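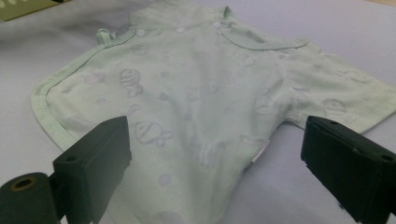 Snaps closed before folding, my sister said down the telephone, or the neck goes out of shape and the next baby wears it like a shawl. She was speaking from Astwood, where she had lent the clothes out in January and where they were now wanted back for a cousin. I said the snaps would be closed.

I had agreed to do the job in one evening. The method was as follows. Each garment was laid flat, front upwards, neck away from me. The sleeves were drawn out to the side and the body smoothed from the shoulders down. Marks were looked for under the lamp, first at the neck, then at the hem. Anything marked went back to the machine, a Zevari with a long cycle and a short one, of which only the long one could be trusted. Anything sound was folded in thirds and bagged.

The green top with the fish was sound. I smoothed it and closed the snaps as instructed. A fold in the middle came back when I lifted my hand, so I smoothed it again, and it came back again. Cloth that has been dried over a radiator will do this. The remedy is a cool iron through a cloth. I didn't fetch the iron.

My wife came in and asked how far I had got. I told her I was on the tops.

"You were on the tops before supper," she said.

I explained that the wrap front was a slower pattern to fold than a plain vest. The flap must lie inside the line of the side seam, otherwise the binding takes a crease. She watched me fold it. Then she unfolded it, put her hand flat on the front, and left it there for some 3 minutes by the clock over the door. The kettle boiled and switched itself off.

"He was sick on this at Lowther," she said. "On the train platform. We washed it in the waiting room."

I said it had come out very well. She said yes, it had, and folded it in half, which was wrong, and gave it to me.

The bags were the thin green sort. They have no seal. The mouth has to be gathered, the air pressed out with the forearm, and the slack turned under so that the weight of the contents holds it shut.
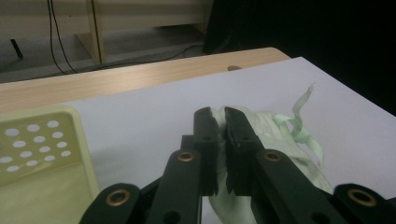 A bag closed in this way will stay closed in a carton, provided the carton is full. Ours was not full. I made up the space with a towel and wrote the towel on the list, so that it would be sent back.

The label was the last item. Tandia collect from the step before nine and will not take a parcel with a handwritten postcode, so I printed it: number 97, with the name of the road in capitals. I taped the long seam and then the ends. My wife said the tape was crooked, and I took it off and did it over.

In the morning the carton was on the step and the driver had his hand on it when she came down in her coat and asked him to wait. She slit the tape with the door key. She was careful about it. She took out one bag, felt it, put it back, and took out another.

I went to find the tape. The list would need altering as well.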